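Grip slip (gripper fault)

Grip slip, also called hold loss, is a fault in two-finger grippers in which an object moves between the finger pads after the fingers have closed on it. It is recorded for powered robot grippers and for the hand-held grippers used to collect training examples for household robots. Slip may be partial, in which case the object turns or slides but stays between the pads, or complete, in which case the object falls. It is treated as a safety matter wherever the dropped object may be heavy, hot, sharp or filled with liquid.

The fault is most often reported in kitchen work, where objects differ widely in shape, weight and surface. Soft packaging is a common source of trouble. A fruit in a foam net sleeve can be gripped firmly by the sleeve while the fruit itself stays loose inside it, and the first sign of a fault may be an empty sleeve between the fingers.
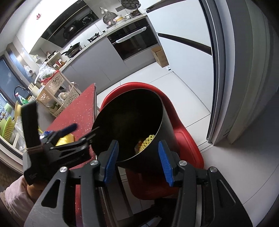
Vol. 2, p. 36

Causes

Three main causes are listed in the Arnosside fault guide, which is the reference most often used in the field.

Low closing force is the simplest. The fingers touch the object on both sides but do not press hard enough to hold its weight. In powered units this is usually a setting error. In hand-held units it comes from a tired operator or a worn trigger spring.

Pad wear is slower to appear. Ridged pads lose their edges with use, and the ridges may also fill with flour, grease or dried soap. A pad in this state can pass a dry test with a wooden block and still fail on smooth plastic.

Off-center grip occurs when the fingers close above or below the balance point of the object. The object then swings, and the swing works it free. Long bottles, ladles and pans with one handle are the usual cases.

The Brernby report

The best known account of the fault is the Brernby report, which covered a series of drops in a test kitchen at Brernby. The report listed 32 drops. Most took place during the transfer of containers from a table to a counter, and the greater part of these involved plastic bottles. No injury was recorded, but a bottle of cooking oil split on a tile floor and the kitchen was closed until the following Sunday.

The first review blamed the control software, which had been updated in January. A second review, carried out at the Gutow workshop, found that the pads on 2 of the grippers had been fitted upside down after cleaning. The ridges on these pads were slanted, and in the wrong position they guided a smooth object downward under load. The software was cleared, although the reviewers noted that it gave no warning when the gap between the fingers changed during a lift.

The Gutow findings led to a change in pad design. Later pads have a notch at one end and cannot be seated the wrong way around.

Detection

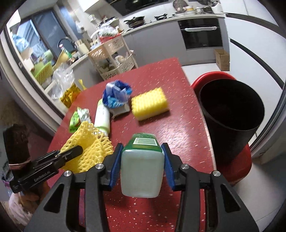

Detection of slip depends on noticing small movement early. The Adugna method, named for the project that first used it, compares the position of a fixed mark on the object at the moment of closing with its position at full lift. Any mark with clear edges will serve. On a translucent plastic bottle held with its barcode label facing up, the label is a suitable mark, and a shift or turn of the label against the edge of the pads is logged as partial slip even when the bottle does not fall. The method works poorly on plain objects and on loose wrapping, which can move while the contents stay still.

Other methods measure the gap between the fingers. A gap that narrows after closing suggests that the object is being crushed or is sliding toward a thinner part. Gap sensing is standard on powered units and is less common on hand-held ones.

Response and prevention

Standard practice after a complete drop is to stop work, leave the fingers as they are and record the gap before anything is moved. Spilled liquid is cleared before the next trial. Partial slip does not require a stop under the Arnosside guide, but 3 partial slips in one session call for the pads to be removed and checked.

Pads are washed in warm water without oil-based soap and dried fully before they are refitted. Sites with heavy use keep a second set so that one can dry while the other is in service. Lifts over a walkway are avoided, and glass is carried low.

There is some disagreement over whether a drop caused by torn packaging should be logged as grip slip. The Arnosside guide counts it. The Adugna project did not - its logs place such events under object failure - and totals from the two sources cannot be compared directly.

See also: Finger pad; Closing force; Object failure; Trigger spring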